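Atidgate Campus, Facilities and Waste Practice
Unit 2 handout: Sorting at the source

Reading: Trokar workbook, pages on small-site recycling. Bring it to the October tutorial as well.

2.1 Why sort before the bin room

Cans, paper and food scraps that travel together are hard to separate later. A crushed can with a bit of drink left in it will spoil a whole bag of office paper. Sorting where the item is put down costs a few seconds and needs no extra floor space.

2.2 Choosing a container

A drawer unit works well in a small room. Use the bottom drawer for cans. It is the deepest in most units and can be lifted out for rinsing. Keep the upper drawers for clean, dry items such as batteries in a sealed tub.

2.3 Clearing a surface

Start with the cans and leave bowls and other dishes for the second pass. Open the drawer fully before picking anything up. Empty leftovers into the sink, then lower each can in. Dented cans are fine for the Atidgate collection. Fruit goes in the organics pail.

A blue can on its side by a white bowl, a red one held near the open bottom drawer:
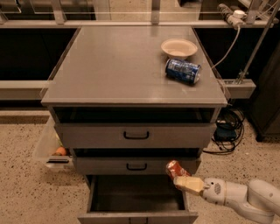 2.4 Before next class

Draw a floor plan of one room you use and mark where the cans end up now. One page, metric measurements, due Friday, April 18, 2025. Hand it in at Room 356.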